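The router had been dead since Wednesday, and Fadwa Tazi had put off doing anything about it because the box of cables was under the bed and she knew what was in it. Her father never threw away a charger. There were chargers in there for phones she had carried in middle school.

She was 33 and had paid the Volola bill on her parents' apartment for 9 years, more than half of them from another city. Now her mother wanted the line canceled and the equipment sent back by the end of the month, every piece of it, or there would be a fee.

She cleared the rose mat and started sorting. The black things all looked alike. A plug fit one box and the next plug fit it too, and she had to read the tiny print on each adapter to tell which was which. Crumbs stuck to her fingertips.

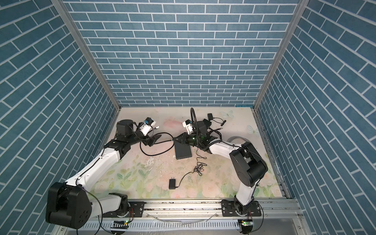

Her mother called from the kitchen that the fat plug went with the old radio, and that Mr. El Ouafi downstairs would take anything left over, so please don't put it in the trash.

"The radio's gone, Mama."

"Then give him the plug."

Fadwa wound up a cord and tied it with a bread tie. She made two piles — Volola's and everybody else's. The second one kept growing. At the bottom of the box she found a receipt from Brarketti for an extension cord, folded in 4, with her father's handwriting on the back. It said hallway, behind the coats.

She got up and went to look behind the coats.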